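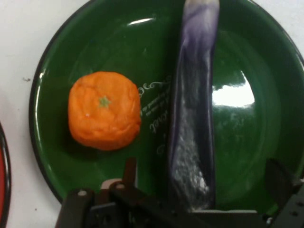
Workshop > Notebook > Heating bench > Radiators

Print this page | E-mail this page

Sep 24, 2019

Column radiator, slow leak at bottom tapping, continued

Picked up again on the four-column unit from the Jalali job. It came back in August with a complaint of a brown stain on the floor under the valve end. The first pressure test that month showed nothing, so it was put on the rack and left. Should have been held at pressure longer. Noted for next time.

Refilled it this morning, bled it at the top, and capped the return side. Took it up to working pressure with the hand pump and wrote down the gauge reading, then left it alone until after lunch. The needle had dropped by a hair. Pumped it back up and wiped every joint dry with paper towel. First damp spot showed at the reducing bushing, bottom left, on the underside where you can't see it without a mirror. No water at the section joints. I went over those twice.

Took the bushing out. The gasket is the thin fiber kind and has a crease across it, probably from being tightened dry. The face on the radiator side has a ridge of paint on it, same as the last two we had with this finish. The powder coat runs over the edge of the tapping and the gasket never sits flat. Scraped it back to bare metal with the flat scraper and finished with a fine stone. Don't use the wire wheel for this, it chewed the first thread on the test piece.

New gasket is the Grelex rubber one. Hand tight, then a quarter turn with the long wrench. Back up to pressure at 2:00 and no drop when I left. Leaving it on the pump overnight with a sheet of newspaper under each end.

Heat output runs

Finished the last of the runs on the tall Wurneo panel. Reading at the standard flow temperature came to 1,569 watts averaged over the settled part of the run. The run before was a little lower but the door to the yard had been propped open, so I've crossed that one out in the log. Anyone using the side bay, keep the door shut while the red tag is on the handle.

The small towel rail gave 542 watts with nothing hanging on it. With a bath towel folded over the middle bars it fell off a lot more than I expected. I have not written a figure for that yet. The towel was folded differently each time and the numbers jumped around. Need to settle on one way of folding it and stick with it.

The settling time for the tall panel was roughly 9 minutes longer than for the rail. More water in it, so no surprise.

Thermostatic heads

The Skasent heads are still sticking after a long spell closed. It's the pin in the valve body and not the head. Pulled the head off the one on the end of the row and the pin would not come up until I tapped it sideways with the handle of a screwdriver. A drop of silicone oil freed it. Put the same oil on one more and left the others dry to compare. Marked the oiled ones with blue tape. Please leave the tape on.

To do

Check gauge on the Jalali unit first thing, before anyone moves it.
Order more rubber gaskets, the box is nearly empty.
Ask the coating shop if they can plug the tappings deeper.
Repeat towel rail run, towel folded in half lengthwise.
Move the pump hose off the floor by the sink.
Clean the sight glass on the flow meter, it is getting hard to read.

Recent entries
Bleed valve keys that don't fit
Wall brackets, pull test on plasterboard
Flushing out the old test loop
Paint touch-up on chipped end sections
Flow meter check against the bucket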